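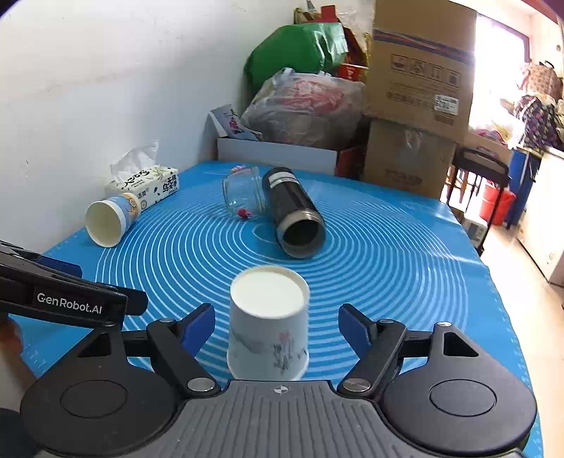
**Ha-neul Wang**
*Planning software engineer, Trovberg*

A paper cup standing upside down is a small problem for a person and a large one for a planner. Our team spent most of December on such cups, and I came to believe that we test our software in the wrong order.

The usual way is to begin with upright objects and add the fallen ones later. By then the code has many quiet assumptions inside it. In our planner, Helden, I found 26 places where "top" meant "opening". Each one was easy to repair, but together they cost us two releases. 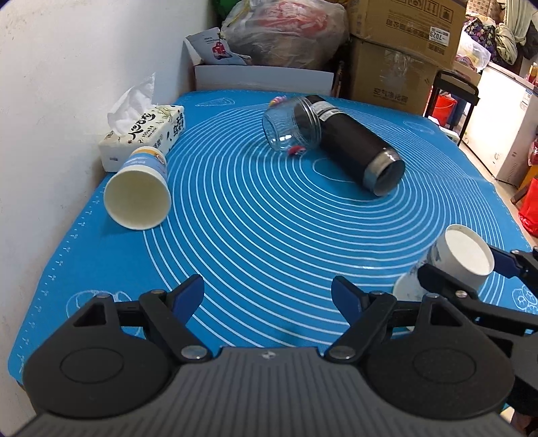

I would prefer to begin with the fallen cup. The planner should receive a pose and a shape, and it should ask where the opening is before it chooses a grasp. My colleagues answer that this makes every query slower. They are right, and we measured about 400 milliseconds more. I still think it is a fair price for a tool that must work in somebody's kitchen.

Perception people learned this lesson before us. In planning we still like our objects to stand up straight, and our test suites show it.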